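August 11, 2022

Out canvassing in Lesstead again, the fourth evening on the trot. The council by-election is close now and everyone on the team has stopped pretending they aren't tired. I had the streets behind the station with Thongchai Noiphan, who knocks much louder than I do and gets more doors opened for it.

We did 70 doors between us. More than 20 were in, a good night for August. Most wanted to talk about the bus cuts. One man wanted to talk about the last by-election, the one in January, and why he had been sent two polling cards for it. I wrote down his address and said I would ask.
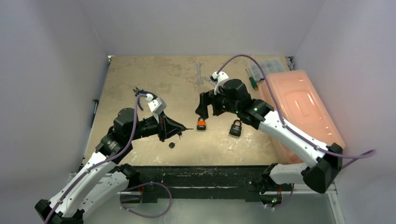 The Mac an tSaoi leaflet has gone out on the east side. It says she is nine points ahead and gives no source. Thongchai thinks it comes from their own canvass returns. I think so too, and I told the office we shouldn't answer it. Custer wants to answer it. He rang me while I was on somebody's front path and I had to ring him back from the corner.

His argument is that people who read they are on the losing side stay at home. Mine is that hardly anyone reads past the photograph. We left it there.
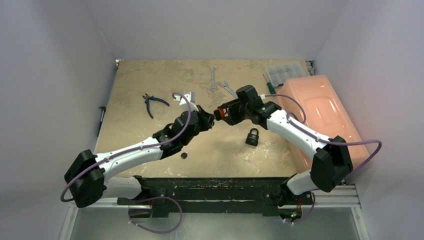 Later

Back at the office by half past eight. Typed up the sheets. We lost this ward by 151 last time, so I went through the don't knows again and marked the ones worth a second visit. Sheet six was missing and then was under the kettle tray. Two of the people on it had moved away, according to their neighbours, and I crossed them off.

Custer had already drafted his reply to the leaflet. It was better than I expected – short, and it stuck to the buses. I asked him to take out the line about Rokamska, as the old factory site is a planning matter and our candidate sits on planning. He took it out but he wasn't pleased.
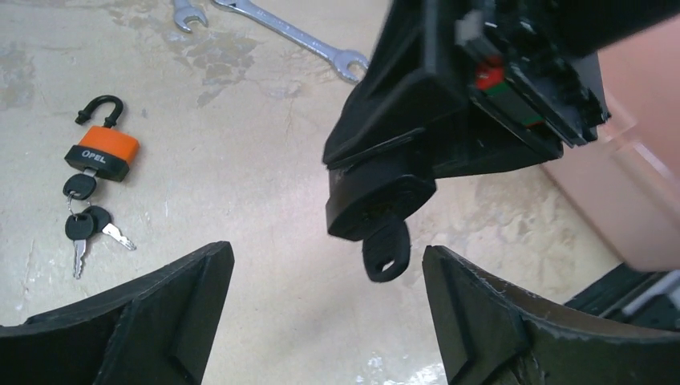

Thongchai gave me a lift home. He thinks we will lose by less than last time. I said I would settle for that, then lay awake for an hour working out which streets we haven't done. Hill Road, both sides, and the flats by the school. I have asked for the flats tomorrow. Need to buy plasters and a new pen before then.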